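Policy trained on hand-held gripper demos drops thin objects -- more demos or different demos?

Asked by nurketti_lab, April

We collect demonstrations with two hand-held grippers and train one policy per task. Cups and bowls are fine. Chopsticks are not. With 112 demos the policy picks up the first chopstick in 11 of 30 trials, and most of the misses are the jaws closing beside it.

All the demos were done in one kitchen, on a pink towel, like this:

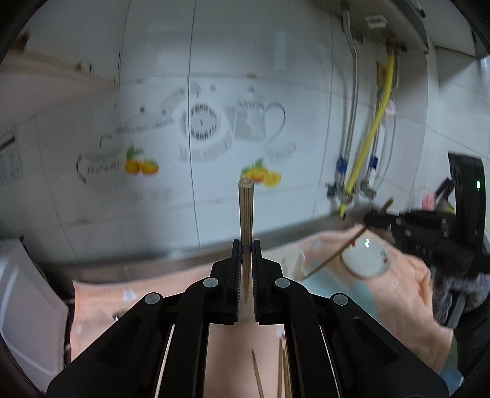 Left gripper view, chopstick held upright in the jaws

Should I collect up to 300 in the same spot, or change something first?

2 answers

Jhair Paucar
Change something first. We had the same problem at Falonbridge, and doubling the demos in one kitchen barely moved the number. What helped was moving to other counters and varying the starting angle of the sticks. Also check the time offset between your two grippers. A small lag doesn't matter on a bowl, but on something that thin the jaws close in the wrong place.

Keep 30 trials per test or more. Fewer than that and you're reading noise.

llanos_k
more data always worked for me. maybe try softer pads too

Comment from nurketti_lab: Offset was off by two frames on the right side. Retraining now.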